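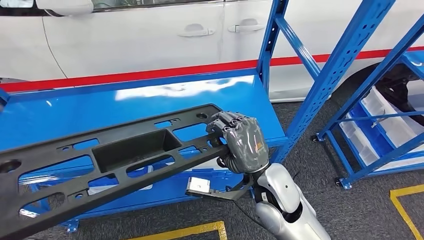
Peça preta moldada em plástico, com aberturas ao longo do comprimento.

Sobre nós

A Gerkley é uma empresa familiar de formação e consultoria em moldes de injeção de plástico. Trabalhamos com fábricas pequenas e médias que fazem peças técnicas: grelhas, suportes, caixas, tampas, e tudo aquilo que fica por trás de uma superfície bonita e que o cliente final quase nunca vê.

Como começámos

A empresa nasceu numa sala alugada por cima de uma serralharia, com duas pessoas e uma máquina de injeção em segunda mão, que chegou sem manual. No princípio fazíamos apenas reparação de moldes. Os clientes traziam o molde danificado e, muitas vezes, traziam também uma caixa de peças com defeito, e perguntavam de onde vinha o problema. Em muitos casos a origem estava na temperatura, na secagem do material ou na maneira como a peça tinha sido desenhada. Começámos então a escrever pequenos relatórios, depois a dar explicações ao pé da máquina, e dessas explicações fizemos os primeiros cursos.

Hoje somos sete pessoas. Três de nós vieram de fora de Portugal e aprenderam a língua já a trabalhar na oficina, por isso pedimos desculpa se alguma frase desta página soa um pouco estranha. No vocabulário técnico somos bastante rigorosos.

O que ensinamos

O curso de base dura duas semanas e é destinado a operadores e afinadores. Trata da preparação do material, do fecho e da abertura do molde, da pressão de compactação e do tempo de arrefecimento. Cada participante trabalha com um molde de verdade e leva para casa o seu caderno de parâmetros, escrito à mão. Já experimentámos fazer isto com tabelas no computador, mas as pessoas lembravam-se menos.

O curso de desenho de peças é para projetistas. Falamos de espessura de parede, de nervuras, de ângulos de saída e de linhas de união. Damos muita atenção às peças compridas com muitas aberturas, porque é nelas que o empeno aparece com mais facilidade. Uma abertura mal colocada obriga o plástico a dividir-se e a encontrar-se outra vez num sítio onde a peça vai sofrer esforço. Este assunto ocupa uma tarde inteira e às vezes passa da hora.

Temos ainda um módulo curto sobre material reciclado, que preparámos com a Vasilakis, nosso fornecedor de granulado. Nele comparamos lotes diferentes da mesma cor e discutimos o que se pode aceitar e o que se deve devolver.

Como trabalhamos com as empresas

Antes de propor qualquer coisa, gostamos de visitar a fábrica. Pedimos para ver o armazém do material, os moldes guardados e o contentor da sucata – sobretudo a sucata. Depois enviamos uma proposta escrita, com o preço fechado e sem linhas pequenas. Se acharmos que a empresa não precisa de nós, dizemos isso por escrito também.

Os grupos são pequenos e as aulas são dadas em português, com apontamentos em inglês para quem os pedir. Para as empresas do grupo Mondstead fazemos a formação nas instalações do cliente, em horário de turno, e isso inclui a noite.

O projeto Astia

Astia é o nome da nossa coleção de defeitos. São peças rejeitadas, oferecidas por clientes antigos, cada uma com uma etiqueta que explica a causa e a correção. Há rechupes, queimados, rebarbas, enchimentos incompletos e uma tampa que ainda hoje não sabemos explicar bem. A coleção pode ser visitada à quinta-feira, depois das 14 horas, com marcação. As escolas profissionais não pagam.

Contactos

O próximo curso de base abre inscrições em fevereiro. Para saber as condições ou marcar uma visita, use o formulário desta página e indique, se possível, o tipo de peça e o material que a sua empresa utiliza. Respondemos em português, inglês e grego.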